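Kellen Sit-Stand Packing Table, white top

Home > Packing room > Tables and benches > Kellen

In stock at Brudton, ships in 3 working days
$324 each, free delivery in the Bayram valley
Item no. 69

I've been selling packing tables for a good while now and I'll admit I have favorites. The Kellen is the one I keep at the back of my own shop, and it's the one I end up talking about when somebody calls and says "my back is killing me by lunchtime." So let me tell you about it properly!

First, the height. You wind it up and down with a crank on the left-hand side (a real crank, no motor, nothing to plug in), and it goes low enough to sit at on an ordinary office chair and high enough for a tall person to stand at without stooping. It takes me maybe half a minute to go from one to the other if I'm not carrying on a conversation. There are little marks stamped on the leg, so once you know your number you can go straight back to it. If two people share a table on different shifts, write both numbers on a bit of tape and stick it to the leg. Saves a lot of grumbling.

The top is white, and I get asked about that more than anything else. Doesn't it show the dirt? Well, yes, it does, and I like that. Pen marks and tape gunk wipe off with dish soap and warm water, and small black screws show up beautifully against it. The old brown tops we used to carry from Dula hid everything, including the box knife I lost for most of a February. If you'd still like brown, call me, I have a few left.
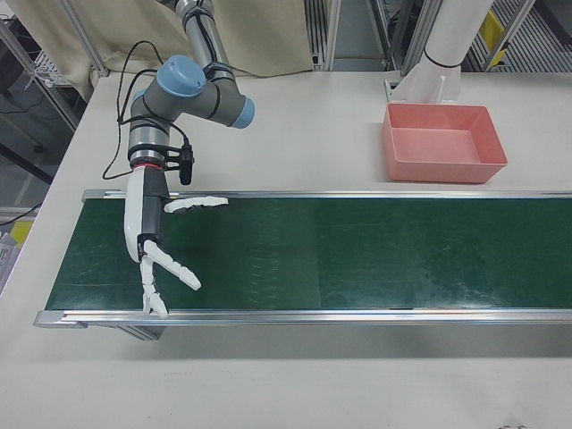

White tabletops keep things bright on a work surface.

Now, what it will and won't do. It's a steady table. Lean on it, tape boxes on it, put a scale and a label printer on it and you won't feel it sway, even near the top of its range. I wouldn't stand on it and I wouldn't bolt a vise to it, because the top is made for packing and a vise will chew up the front edge. For that kind of work have a look at the Dula bench, which is heavier, uglier and costs a bit more.

Putting it together takes about 2,000 fewer swear words than the last model. The legs come folded, the crossbar slides in, and all the bolts are the same size (hooray). You'll want a second person for turning it right side up. The wrench in the bag is fine for one table, but if you've ordered a row of them, use your own socket set and thank me later.

Extras you can add at checkout:

Paper roll holder, fits under either end
Back shelf, full width, bolts to the rear posts
Set of locking casters
Foot rail, for people who stand all day
Spare crank handle

I'd get the foot rail before anything else. It looks like nothing much and it makes a huge difference by the end of the week. The casters are nice if you sweep under your tables a lot, though they do add to the height, so remember that if you're on the short side and plan to sit. The spare crank is there because cranks wander off. We've sold more of those than I'd like to say.

Delivery is by our own truck around Brudton and by freight everywhere else. The freight driver will bring it to your door or dock and no farther, so please have somebody there who can lift. Check the corners of the box before you sign. If one is crushed, write it on the slip and send me a photo the same day and I'll get a new top on its way to you.

Returns are fine for a month as long as it's clean and you still have the bolts. You pay the freight back unless the mistake was mine.

Price checked Sun 7 July. The spring sale is over, but if you're buying a whole row, ask me for a quote and I'll see what I can do.

Add to cart
Ask a question about the Kellen
See also: Dula bench, Bayram stool, anti-fatigue mats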